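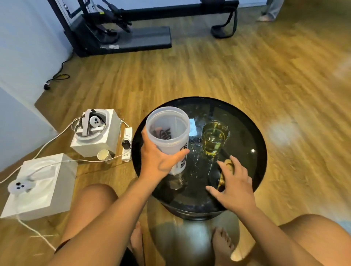
Ticket: Potency field wrong on vitamin D3 labels, 1,000 IU printing as 1 IU
Status: Resolved, monitoring
Priority: High
Product: Drinus Label Manager, hosted
Site: Dollness Natural Health, Pilkington warehouse
Category: Data import / supplement facts

Reported problem

Labels for the house-brand vitamin D3 softgels are printing with a potency of 1 IU per softgel. The correct value is 1,000 IU. The product record in the Wernen formulation database shows the correct value. The fault was noticed at the line check on Monday, before any bottles left the building. The affected roll has been quarantined.

The omega-3 capsules have the same fault. Total fish oil should read 3,000 mg per daily serve and reads 3 mg. Zinc, magnesium glycinate and the B complex print correctly.

Steps already tried by site

Restarted the label printer and the print server. No change.
Cleared the template cache in Label Manager. No change.
Re-imported the D3 record from Wernen. Same result.
Typed the potency in by hand. Prints correctly, but the value is overwritten at the next sync.

Support, first response

Please send the raw export file for one affected product and one unaffected product, without opening either in a spreadsheet first. Spreadsheet programs reformat numeric columns on save and the evidence will be lost. Please also confirm whether any regional settings were changed on the Wernen host in the past month.

Until this is fixed, set the D3 and omega-3 templates to Hold. Hold blocks printing but leaves the record editable.

Site reply

Both templates on hold. Export files attached. No one here changed regional settings, but the Wernen host was moved to a new virtual machine in May. Labels printed after the move were all from existing stock records, so no sync was involved until last week.

Support, analysis

The export for the unaffected product (zinc) contains no value above 999. The export for D3 contains the potency as 1.000, with a full stop as the grouping character. Label Manager reads the full stop as a decimal point, drops the trailing zeros and stores 1. The omega-3 record behaves the same way: 3.000 is stored as 3.

The new virtual machine was most likely built from an image with a continental European number format. Wernen takes its grouping character from the operating system account that runs the export service, not from the setting in its own preferences screen. An administrator looking at the preferences screen would see the Australian format and assume all was well.

Magnesium is unaffected for the same reason as zinc. The probiotic line should be checked separately, as colony counts are stored as text and follow a different path.

Fix

1. On the Wernen host, stop the export service.
2. Log in as the service account and set the regional format to English (Australia). Changing it for the administrator account only will have no effect.
3. In the Wernen export profile, turn off Use digit grouping. The export should contain plain digits.
4. Start the service and run a manual export of D3 only.
5. Open the file in a text editor and confirm the potency field reads 1000 with no punctuation.
6. In Label Manager, delete the cached D3 record and import again. An import over the top of the old record keeps the old potency if the revision number is the same.

The comma in the printed value is added by the label template and does not need to be present in the export.

Site reply

Steps completed. Step 2 needed a password reset as the service account had never been logged in to interactively. D3 now previews as 1,000 IU. Omega-3 still previews as 3 mg.

Support

Omega-3 is a blend of 2 ingredients and its total is a calculated field. Open the record, select Recalculate totals, then save. The EPA and DHA lines are below the threshold and were never wrong.

Site reply

Recalculated. Total now reads 3,000 mg. Test run of 5 labels for each product checked against the approved artwork by QA. All match. Hold removed from both templates. Quarantined roll booked for destruction.

Probiotic records checked – no fault found.

Follow-up

Change request raised with the Drinus development team: reject any imported potency that differs from the previous revision by a factor of 1,000, and show a warning in the import log. No release date set.

Ticket stays in monitoring until the next scheduled sync has run clean.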